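## From the kitchen side: what I learned about eating alone after a big family

When I came to live in Tufa, I had never in my life cooked for one person. At home we were eleven at the table on a quiet evening, and my mother measured rice with a tin that was bigger than my head. So in the first month I made food for eleven people and ate it by myself until I could not look at it any more. Mekdes Kahsay, who puts this newsletter together, asked me to write something about it, because she says many of the new members have the same problem and feel a little ashamed of it.

I will start with money. In that first month I kept all my receipts in an envelope, and when I added them up I had spent 762 on food, more than I spent on the room heating. A good part of it went into the bin. Now I am much below this, and I eat better, but it took me most of a year to arrive there.

### Cooking once, eating three times

My first mistake was to think that cooking for one means making a very small pot. I tried it. A very small pot of lentils takes the same time as a big one, and it burns more easily, and at the end there is a spoonful in the bowl and the whole cooker to clean. What works for me is to cook a middle pot, enough for three meals, and to decide before I sit down where the other two portions will go. One goes to the fridge for the next day. The other goes to the freezer with a piece of tape on the lid, and on the tape I write what it is. I did not write this in the beginning. I was sure I would remember. Then one evening I defrosted what I believed was chicken stew and it was stewed plums.

Wondimu Negussie told me that he does the same thing but with five portions, and he eats the same dish from Monday until he is finished with it. I admire this. By the third day I am already looking into the cupboard for something else, so three portions is my limit and I have accepted it.

Rice I always cool quickly. I spread it on a wide plate, and when it has stopped steaming I cover it and put it in the fridge, and I eat it the next day or I freeze it. My neighbour downstairs used to leave hers in the pot all night, and I was doing the same until Eyerusalem Lemma, who worked for many years in a school kitchen, explained to me very seriously that this can make you ill. She also says that when you warm up rice it must be steaming hot all the way through, and that you do it one time only.

### Warming up is also cooking

I come from a house where yesterday's food was warmed slowly in a pan, with a little water and somebody standing over it. For a long time I did not trust the microwave. I thought it made everything either dry or wet, and I was partly right, but the fault was mine. I was putting the full plate in at the highest power and walking away.
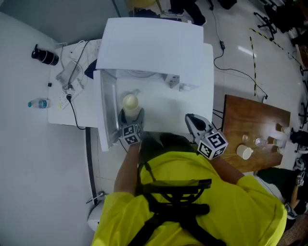

The better way is slower. I use the middle power and a longer time, and I stop halfway to stir. Anything with sauce gets a loose cover, so the steam stays near the food. Thick food like stew or porridge I push to the sides and leave a hollow in the middle of the bowl, as the middle is always the last part to get warm. After it has finished I let it stand for a minute. My grandmother would have been very surprised to learn that I have opinions about this, but I do.

Bread I still warm in a dry pan. I have tried the other way many times and it comes out like leather.

### Small quantities in the shop

The supermarket on Diltar Road is not made for people like us. Carrots come in a bag for a family and the herbs come in a bunch that nobody can finish alone. I have found three ways around this.

The first is the market behind the bus station, where you can ask for two carrots and the man will give you two carrots. Go after three in the afternoon, when he is in a better mood and the prices are lower.

The second way is to share. Ruwan Navaratnam and I buy a sack of onions together and divide it on his balcony. We do the same with oil. You need a person you see often and who does not mind if you take the bigger half by mistake.

The third is to freeze more than you think you can. Ginger freezes well and you can grate it while it is hard. Green chillies too. Coriander I chop and press into an ice tray with a little oil. Milk you can freeze, but leave some space at the top of the bottle. Potatoes, no. I tried, and what came out was grey and full of water.

### The table

I want to say something about the table, even if it is not about cooking. In the beginning I ate standing up at the counter, or on the bed with my telephone. I told myself that it was practical. Mahlet Tsegaye came once to bring me a jar of her berbere, saw me eating from the pot with the big spoon, and did not say anything, but the next time she brought a tablecloth. It is green and a little too long for my table. Since then I sit down. It takes perhaps 35 minutes from laying the cloth to washing the plate, and I notice that I eat less and sleep better.

I also invite somebody on Tuesday. It does not need to be a big dinner. Very often it is soup and bread, and sometimes the guest brings the soup. For me this was the way to keep one evening that feels like home, with too much food and people who talk at the same time.

### If you would like to come

In July we will start a shared cooking evening in the back kitchen at Kesora. We will cook one big pot, the proper size, and everybody takes home two portions in their own containers. Please bring containers with lids that really close. The cost will be shared between those who come, and if it is difficult for you this month, speak quietly with Mekdes and it will be arranged.

The first dish will be red lentils with spinach. If you have an allergy, write it next to your name on the list by the door. We still need one more large pot and a ladle, and whoever borrowed the good knife in spring, please bring it back.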